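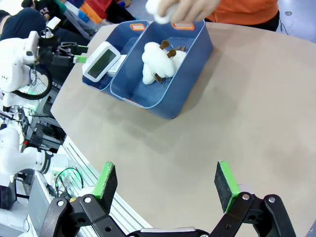
Furnival bins in dark blue, with a sheep on one side and the clock on the other.

Furnival Storage Bins, Pair: My Review After Seven Weeks

06/03/2024

I wanted to find something for the small things that do not have a place. In our home this means soft toys, chargers, a clock that moves from room to room, and the kind of objects which are put on the table "only for a minute" and stay there until April. I have tried boxes made of cardboard, and I have tried one large basket, where everything went to the bottom and was lost. So I bought a pair of the Furnival bins from the household store in Bumham, and I have used them every day for seven weeks.

I paid for them myself. The store does not know that I write reviews.

First impression

The bins are plastic, in a blue which is more gray in daylight and more dark in the evening. The handles are orange. On the website of the store this orange looked too strong to me and I almost chose the plain white version. Now I am glad that I did not, for a simple reason: my daughter calls them "the orange boxes" although they are blue, and she knows at once which ones I mean when I ask her to tidy up.

There is no lid. Please check this before you order, as the text on the package says "storage system" and I expected that a lid would be included. It must be bought separately, and in Bumham they did not have it.

The corners are a little rounded. For me this is good. A cloth goes easily into the corner and the crumbs come out. The old basket could not be cleaned at all.

What I keep in them

I use them on the table during the day and on the low shelf at night. When they stand side by side and touch, they behave like one bin with a wall in the middle, and this is how I like them most. Toys go on one side, everything that has a battery goes on the other. Before, the sheep and the clock were always together, and the clock was always under the sheep.

The sheep are the reason we needed the bins, to be truthful. They are small, white and very fluffy, and they take more room than one would think. They can be pressed together, but then they look unhappy. In one bin I can put all of them without pressing, and it is still easy to take one out without lifting the others. One of them has a little chain made of silver beads, which in the basket was always caught in the weave. The wall inside the bin is smooth, so it has nothing to catch on.

The clock is also white, with a dark screen and SNOOZE/LIGHT printed on it. It is not a heavy thing, but it has a long shape, and long shapes are difficult in small bins. It lies well if I put it a little inclined, with the screen up. I tried also to stand it, and then it was higher than the rim and I did not feel safe when I carried the bin up the stairs.

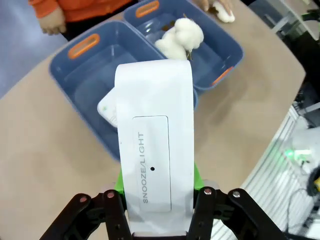
The handles

I want to write more about the handles, since most people will use these bins by pulling them from a shelf. Each handle is an opening with an orange edge. Four of my fingers go inside. My husband has larger hands and he can put three, which is enough to pull but not so comfortable to carry.

The orange edge feels smoother than the rest and it does not press into the skin. I made a small test with books, until the bin weighed about 7 kilos. The bottom was bent a little and the handles stayed as they were. I would not do this every day. For toys you will never come near to such a weight.

One thing I do not like is that small objects can go out through the opening if the bin is too full. It happened to me with a pencil and with a hair clip. With soft toys it is no problem.

Cleaning

Warm water, a drop of soap, a soft cloth. I did not put them in the dishwasher and the paper that came with them does not say if it is allowed. White fluff from the toys stays on the bottom, and on the blue color you see it very well. Some readers will find this a disadvantage. I prefer to see it, then I clean it.

On one side I have now a fine scratch from the shelf. It is visible only if you look for it.

Price, and other bins I looked at

The pair cost 400 in our money, and the lids, when you can find them, are 275 more. This is too much for lids. The Monesness bins are cheaper and they do have lids, but they are lower, and the sheep would be crushed. Vullcombe makes a very beautiful one with fabric inside, for 3000, and I can only say that I touched it in the store and put it back.

If you need to close your bins against dust, I would look at Monesness. If you want something open for the table or a low shelf, where a child can see what is inside and put things back without help, I would take the Furnival again.

How it works with a child

We have a game in the evening. Everything comes out of the bins first, the sheep on both sides and the clock in front, and then it goes back in the order my daughter decides. It sounds like double work, and it is, but it takes less time than to ask her five times. The bins are light when they are empty, so she can also turn them over herself to get the fluff out.

They do slide on a smooth table. I put a piece of the rubber net that is sold for carpets under each one and since then they stay in their place.
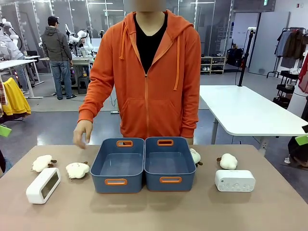

Noreen Rizvi asks in the comments if the bins can be stacked, and if the smell of new plastic goes away. They go one into the other when they are empty. When they are full, they cannot stand on top of each other without the lids, and I have not tried it with the lids. The smell was there for the first days and I left them by an open window. Now I do not notice it.

She also writes that her own pair, the white one, became yellow near the radiator. I cannot say if the blue one will do the same. Mine stand far from the heating, and I will add a line to this review if the color changes.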